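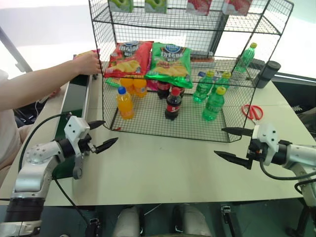 Cilville station has had a kiosk before, one reader of the town's newsletter wrote in when the plans were first posted, and what did it sell by the end except batteries and regret? The same reader asked whether anyone would remember to put the drinks where a short person could reach them.

Danside Provisions has taken both remarks to heart. The company announced today that its newest snack counter will open at Cilville station in August, on the site of the former kiosk, with no batteries and an arrangement of shelves that has been argued over at greater length than most municipal budgets.

The counter is built on a simple wire-mesh rack in black, in a layout the company calls the Ornon. Drink cartons go on the upper shelf. Everything a commuter grabs in a hurry goes on the lower level — orange juice, cola and green soda at the front, big bags of chips standing up behind them where their colour can do the selling. The mesh lets in light and lets out crumbs, and Danside considers both to be features.

"We looked at cabinets with doors, and drawers that glided, and a revolving thing that took most of a morning to assemble," the company said. "Then we went back to the rack. People know what to do with a rack."

The choice of stock was less straightforward. Danside asked 200 regular passengers what they wanted from a station snack counter. The most common answer was fruit. The company then looked at what the same passengers had bought at its Alhassan Street shop over the previous month, and has ordered accordingly. Apples will be available on request, and the company looks forward to the request.

Chips remain the centre of the business and its chief source of internal disagreement. One school holds that bags should be laid flat, like files. The other wants them upright and facing out. Upright has won for the large bags at Cilville, on the grounds that a flat bag invites a second bag on top of it, and after that a third, and by the evening rush the bottom one is seasoning.
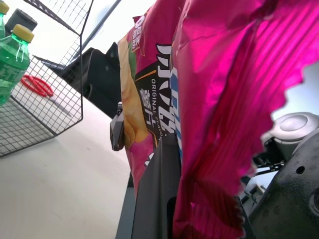 Smaller bags may be packed shoulder to shoulder, provided the flavour can still be read without pulling anything out. Staff have been asked not to tuck a plain chip behind a shinier neighbour, a habit that led to the Alhassan Street shop reordering original flavour when it already had plenty.

Opening hours will be 6 a.m. to 8 p.m., in line with the trains, or at least with the timetable. Large chips and any bottled drink will be sold together as the Platform 2 Special, although the counter is nearer to Platform 1. The signs had already been printed.

Customers who bring their own cup can have it filled with tea at a reduced price. Lids are recommended, as the platform is windy and the benches were painted recently.

Danside Provisions runs neighbourhood shops and snack counters. Enquiries about the Cilville counter, including further views on shelf height, can be left at the Alhassan Street shop during business hours.

2089 shares
200 comments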